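Proyecto Zarnau: comparación de pinzas para sutura robótica
Informe de avance, septiembre

Qué hemos hecho en este periodo

Antes que nada, gracias por la paciencia con la que han seguido este trabajo, que en primavera avanzaba más despacio de lo que todos queríamos. Las piezas de repuesto llegaron por fin en junio y desde entonces el banco de pruebas ha funcionado casi sin interrupciones, de modo que esta vez tenemos bastante más que contar.

La tarea central era comparar los 2 juegos de pinzas que propusimos en la solicitud, el Rudidier y el Adano, con el mismo controlador Zulu y el mismo ejercicio: cerrar una incisión recta con puntos sueltos anudados. Llevamos completados 132 puntos de los 400 previstos. Vamos por detrás del calendario, lo reconocemos, aunque el ritmo de las últimas semanas nos deja bastante tranquilos.

El momento que más nos ocupa es el de pasar el hilo de una pinza a la otra, con las puntas casi tocándose encima del corte y el tejido fruncido alrededor del hilo negro. Ahí el margen es mínimo, y cualquier holgura en la muñeca se nota enseguida (también en los nervios de quien maneja la consola, todo hay que decirlo).

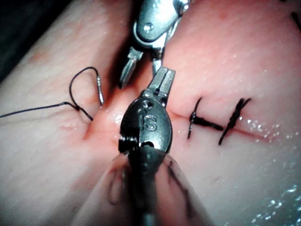
Resultados provisionales

Con el Rudidier los nudos quedan más regulares y los operadores se cansan menos, según ellos mismos anotan al terminar cada serie. El Adano abre con más suavidad y nos gusta mucho para recolocar la aguja, pero pierde algo de fuerza de agarre hacia el final de las series largas. Todavía no sabemos si es cosa del cable o del ajuste del controlador, y preferimos no adelantar una conclusión que luego tengamos que retirar.

Dificultades

La calibración del Zulu nos llevó más tiempo del presupuestado, y hubo que repetir una serie entera por un desfase entre consola e instrumento que descubrimos tarde.

Próximos pasos

Queremos cambiar el cable del Adano, repetir con él las series largas y seguir después con los puntos pendientes. Para ello solicitamos una ampliación de 2 meses, sin coste adicional. Si les apetece venir a ver una sesión, las mañanas a partir de las diez son el mejor momento, y nos haría mucha ilusión recibirles.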